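Ranby model kit: a 1930s row house at small scale

Maja Głowacki drew the Ranby after years of looking at modest modernist housing, and it's a joy to build! 362 card parts, flat roof, and a stair that really fits.
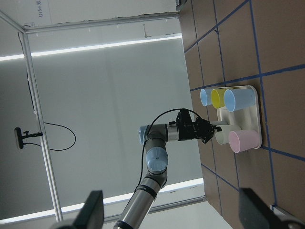 Does the roof lift off?
Both floors and the roof lift off, so you can peek into every room.

The finished house fits on a bookshelf, and 2 of them make a lovely pair. 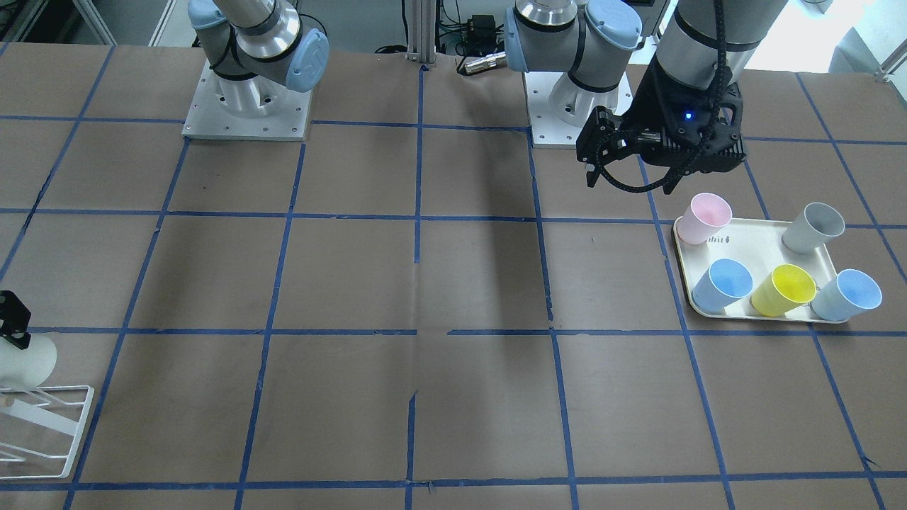
Ranby houses join at the party wall, so a whole street is possible. Plan it at full size first: blue tape on brown paper, laid out in a grid, makes very good plots.

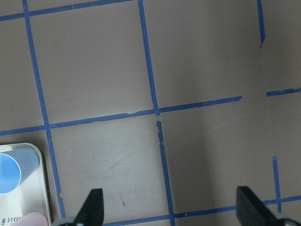 Tape grid, plots not yet assigned

Next batch: December, 200 kits.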